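4. Items on the floor and the use of small bins

4.1 Rooms and recording

The floor survey covered 29 furnished rooms in two buildings, Irkgate and Rutkowska House. Both are let by the week or the month, with cleaning included in the rent. The rooms differ in size but are fitted out alike: a desk or console table against one wall, a low table or open shelf unit, carpet over most of the floor and a small bin with a plastic liner. Kitchens and bathrooms have their own bins and were left out of this part of the study.

Recording took place in July, in the hour before the cleaners from Urkivex came in. Every item found on the floor that did not belong there in normal use was written down, with its kind, its distance from the bin and whatever stood between the two. We stopped at 500 items. The record sheet was taken from the earlier Eltument study of shared kitchens and changed in two ways. The column for food residue was dropped, and a column was added for items that a cleaner might reasonably have put back in their place.

Distance was measured from the nearest point of the bin's rim to the nearest point of the item, at floor level. Where a piece of furniture stood in the way, the measurement followed the shortest path along the floor round it. Items under furniture were recorded separately, and the height of the gap was noted where a hand could not pass through it.

We did not ask residents in advance to leave their rooms as they were. They had been told in writing that the floor would be looked at some time during the month, and they were able to refuse. The effect of the notice is hard to judge. Two of the rooms had clearly been tidied shortly before the visit, with vacuum marks in the carpet and the bin empty, and these are kept in the count.

4.2 Kinds of item

Wrappers and other thin packaging made up the largest group. They were found in nearly every room, mostly near the desk or the bed, and often in twos and threes. Paper cups came next, then small drinks bottles, tissues and receipts. Larger packaging was rare on the floor. Residents who had a delivery box tended to stand it by the door, where it could be carried out whole, and flattened card was pushed behind furniture and so counted with the items underneath.

The wrappers caused some trouble in recording. A crisp packet or biscuit wrapper that has been crumpled opens out again slowly, and it moves when a door is opened or someone walks past. We found several against the skirting board, a long way from anywhere a person would sit, and it seems likely that they had been carried there by draughts. Distance from the bin is therefore a poor guide to where a wrapper was dropped. For bottles and cups it is a better one, at least on carpet, where they do not roll far.

Cups were recorded as standing or lying. The distinction was put in for the sake of spills, but it also tells us something about intent. A cup standing upright on the floor beside a chair may well still be in use, and cleaners treated it so: if there was liquid in it they lifted it to the table and left it. An empty cup was thrown away whichever way up it was. Lying bottles were picked up and shaken before they were put in the bin.

The remaining items fell into small groups that are not worth listing one by one. They included pens, hair ties, charger plugs, loose buttons, tea bag tags and the plastic ends of cable ties. Most were too small to be seen from the doorway, and some were found only on a second pass with the light coming low from the window.

4.3 Items of uncertain status

Of the items recorded, 92 were marked as uncertain. These were things that could be either rubbish or belongings, and which could not be settled by looking at them. The group is more mixed than we had expected. It takes in folded paper, part-used packets of tissues, carrier bags, single socks and a good many disposable slippers.

Slippers need a note of their own. The white kind given out in hotels is supplied at both buildings on arrival, one pair for each resident, and a further pair can be had from the office. They are meant to be thrown away. In practice many residents keep them for weeks and would be annoyed to find them gone, while others leave them where they step out of them and never wear them again. A slipper on the floor therefore says little. A slipper in the bin is clearer, and if one of a pair was in the bin the cleaners put the other in after it. We saw no case in which this was questioned, though the residents were seldom in the room at the time.

The cleaners had no written rule for uncertain items. When we asked how they decided, their answers came down to place and neighbours. Something lying among wrappers was treated as rubbish; the same thing lying square to the bed or under a coat hook was treated as belonging to someone. Items on a shelf or table were hardly ever thrown away, however poor their state. One cleaner kept anything with writing on it, including till receipts, and put it on the desk under the lamp – a habit that residents at Irkgate had noticed and seemed to like.

We coded uncertain items by what was finally done with them. This makes the figures simple to compare between rooms, but it hides hesitation. A sock that was picked up, looked at, put down and thrown away ten minutes later is coded in the same way as one that went straight into the bag.

4.4 The bin and its place in the room

The bins supplied are small, light and without lids. All are lined, with the top of the liner turned down over the rim. How far it is turned down varies with the cleaner. A deep fold holds the liner well when something heavy goes in, but it shortens the bag inside, and the bottom of it may then hang clear of the base. A shallow fold leaves more room and slips more easily. We found liners that had dropped into the bin at both sites, usually where a part-full bottle had been thrown in from a standing position.

Bins were placed beside or under the desk when the rooms were let. By the time of our visits 39 had been noted in some other position over repeated checks, most often nearer the bed or out in the open floor. A bin that has been moved into the open is used more and is also knocked over more. Under a desk it is safe from feet but hard to reach from anywhere except the chair, and the floor in front of it gathers the items that missed.

Furniture with thin legs and an open space underneath gave little trouble. Litter could be seen there and picked out without moving anything. Low cube tables and shelf units were another matter, above all where they had been pushed part of the way under a taller table. The strip of carpet between the two pieces is narrow and dark, and cleaners tended to pass over it unless something bright had caught the eye. The tops and shelves of these low units also collect things of their own, which then fall to the floor when the unit is shifted.

There are two ways of bringing litter and bin together. The bin can stay where it is while each item is carried to it, or it can be taken along from one item to the next. Cleaners at Rutkowska House nearly always did the first when the items lay close together, and changed to the second once the bin would have been more than an arm's length away. At Irkgate most carried the bin from the start. Typical floor items and a lined bin are shown in Figure 3.

Figure 3. Litter on beige carpet near light wooden furniture, with a small lined bin: (a) a slipper in the bin and another on the floor, with a bottle, a paper cup and a snack wrapper; (b) crumpled wrappers.

(a)

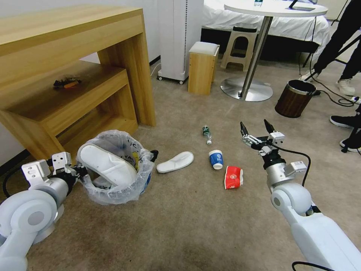 (b)
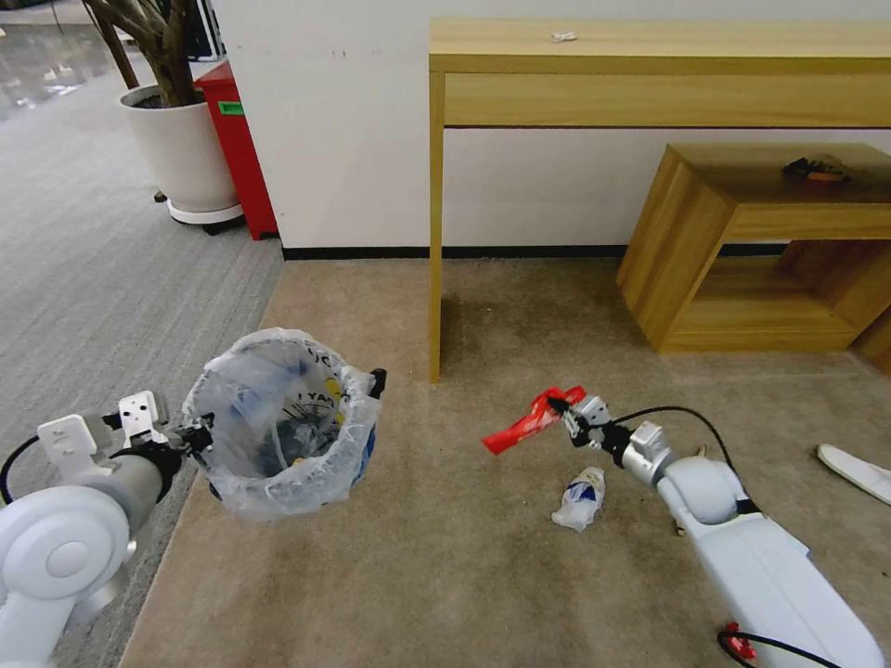
The choice between the two ways had some effect on what was left behind. Cleaners who carried the bin worked along the walls and finished with the middle of the floor, and they missed fewer small items. Those who left it standing worked outwards from it and were inclined to stop when the floor near the bin looked clear. Wrappers in the far corners were the usual casualty. Bottles and cups were hardly ever missed by either method.

Carrying has its own cost. With one hand on the bin there is only one left for picking up, and anything that needs two hands, such as a torn packet with crumbs in it, means putting the bin down again. Several cleaners got round this by gathering the light items first and going back for the awkward ones. Others tucked the bin under the arm, which works for the small size but tilts the liner.

We had thought that carpet type might matter as well. Some rooms have two, with a striped carpet at the entrance and a plain one in the living area, and small items were harder to see on the striped. The number of rooms with both is too low for a firm comparison. It was the cleaners who raised the point, and they dealt with it by running a foot over the striped part before leaving.

4.5 Liners and emptying

A liner was changed whenever it held food or liquid. If it held only dry litter, practice differed between the buildings. At Rutkowska House the contents were tipped into a larger sack on the trolley and the liner was left in place, sometimes for a week. At Irkgate every liner was lifted out and tied at each visit, full or not, and a new one was fitted from a roll kept in the bottom of the bin. The roll itself was thrown away by residents on a few occasions, having been taken for rubbish.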